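Geteseo table project - progress report for September
Prepared for the Bittencourt small grants office

Since the last report the work moved from the assembly of the arms to the first table tasks. Both arms are now fixed to the bench in the Wosside shared workshop and they are controlled from one computer. The second arm arrived late, so we are two weeks behind the plan that you approved.

Money. We spent 695 dollars in this period, mostly for servo motors, cables and one replacement power supply. The power supply was not in the budget. I moved the amount from the line for printed parts, and the total stays the same.

Calibration. The left arm still has a small error in the wrist joint after up to 40 minutes of use. I suspect the Herent bracket, which bends a little under load. A thicker bracket is drawn but not yet printed.

Next period. We want to record 30 complete runs of the table-clearing task and to repeat the calibration before each group of runs. I ask also for your agreement to extend the end date by two weeks - no additional money is needed.

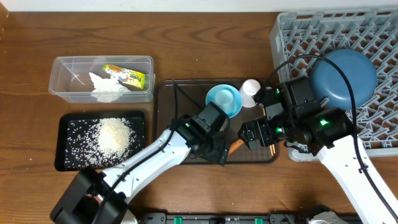 The table-clearing task needs a fixed list of objects before we can compare one run with another. The present layout has a blue bowl and a small white cup at the brown tray, a dish rack on the right side, and a black tray with rice on the left. The rice is the part I worry about most, as the grains spread easily and a few are on the table already. If you prefer a simpler set for the final demonstration, please tell me before the recordings begin.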